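Flutau hand-held gripper pair: a buyer's review after one quarter

Reviewed by Dorothy Cropper

Our group budgeted for demonstration hardware in the spring and had two real candidates. One was a leader-follower arm setup quoted through McKinnon. The other was a pair of hand-held grippers from Flutau, strapped to the operator's hands, with no arm in the loop at all. We bought the grippers. These notes cover cost, setup, wear and the items I would put on the purchase order the second time.

Price. The pair was 4,000 dollars with cables and one year of parts coverage. The McKinnon quote was well above that before installation, and it needed a floor anchor our landlord would not approve. We set aside another 2,000 for the table, the rails and spares. Of that, 241 went to replacement finger pads and 161 to longer cables. Neither was in the original plan. The cables shipped with the kit suit a computer on the tabletop, and ours sit on the floor behind it.

Setup. Guadalupe Pacheco had both units reporting by noon on the first day. The manual is thin on calibration and assumes you already own a flat, light-colored work surface. Joined foam board over a wooden table has been adequate. It marks easily and should be treated as a consumable. Buy more than one set.

Handling. The strap goes over the back of the hand and stays put if tightened properly. Weight is acceptable for short runs. After 40 minutes or so my wrists want a break, and I would plan staffing on that basis — two operators trading off get more usable recordings than one working straight through. The jaws open wide enough for the handles, poles and tubes we use most. Thin items flat on the table are harder, and we now leave them off the task list.

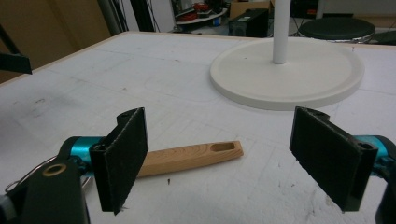
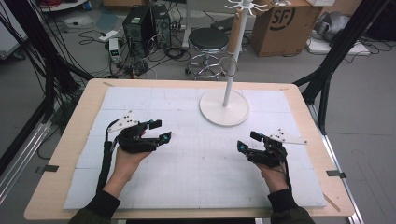
Grippers at the work table with the white stand. First picture: jaws open, wooden handle behind them. Second picture: both units worn, cardboard tube on the pole.

Wear. The dark padding on the fingers is the part to watch. It grips well when new and goes slick with use. Changing a pad takes five minutes with the right driver, which is not included. The teal parts at the fingertips have held up. One cable developed an intermittent fault near the connector in June and was replaced under coverage, nine days door to door.

Software. Adequate. The recorder drops a session if the disk fills and gives no warning. Plusmont's logging package reads the output after a small format change, and we have used it for review ever since.

Compared with the Morneck single gripper we had on loan last year, the Flutau pair is heavier and better made. The Morneck is cheaper per hand, but its parts are sold only as full assemblies, so one worn finger means a new front end.

For the next budget I would list the pair, two spare pad sets, long cables, a second table surface and storage. I would not pay for the on-site training day. Rating: four out of five, with the point lost on documentation and the recorder.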